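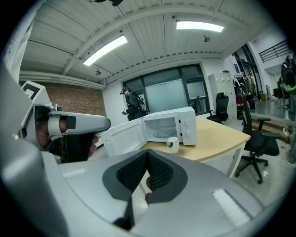 Notebook entry, August, Saturday session
Project Flernik, bimanual demonstration study
Entered by: Liesbeth Van Loon

Purpose. To determine whether the relative pose between the left and right grippers, given to the policy as an additional input, reduces failures on the mug-and-microwave task. The earlier policy received each gripper's motion relative to its own starting pose only. Reviewers of the Hodton report asked for this comparison and it should be closed before the next writing round.

Task definition. Microwave on the desk, door fully open, white mug with the dark blue interior standing in front of the cavity. The right gripper takes the mug and sets it on the turntable plate. The left gripper steadies the door during the insertion and then closes it. A trial is scored as a success only if the mug stands upright on the plate and the door is latched. Partial completions are recorded under a separate code and do not enter the headline figure.

Data. The training set stands at 1450 demonstrations after filtering. Rejections were made on tracking loss, on mugs released above the plate, and on episodes in which the two trajectories could not be aligned in time. The filter script is the one Cuypers branch uses; the thresholds were not altered. Both conditions were trained on identical episodes, with the same seed and the same number of steps, so the input is the only intended difference.

Calibration. The inter-gripper transform was recomputed before the session. The first solution was discarded. Its residual was acceptable when the grippers were near each other but grew as the left one moved out toward the door edge. A second solution, computed from a wider sweep, held up better over the same range. The file is stored as Flamgate 13. Anyone reprocessing older episodes should use the transform saved with those episodes and leave this one alone.

Results. Evaluation was run on the two-arm station with the mug start position varied inside the taped area. Without relative pose, 57 percent of trials succeeded. The figure for the relative-pose condition is not entered yet, as two blocks must be rescored: the latch was judged by eye in one and by the door switch in the other, and the two methods disagree on several trials. The trend favors relative pose. It should not be quoted until the rescoring is complete.

Failure notes. In the baseline condition the most common fault was early closing. The left arm began to swing the door while the right gripper was still inside the cavity. The relative-pose policy did this less often, but it introduced a hesitation at the cavity opening -- the right arm would stop short, withdraw slightly and approach again. Two trials timed out for this reason. Episode 3817 shows a similar pause by the human demonstrator and may be worth reviewing together with its neighbors.

Open points.
1. Rescore both blocks using the door switch only.
2. Check whether the hesitation remains when action latency is matched at inference. The present offset was measured on the old controller and may be too large.
3. Repeat the baseline with a second seed. A single seed is not sufficient for the claim we wish to make.
4. Decide whether mug handle orientation should be varied in evaluation. It was varied in collection, although not evenly.

Station left powered down. Checkpoints for both conditions are on the shared drive under Flernik, with the training logs beside them. The rescoring sheet is open for editing -- please initial any change.

L.V.L.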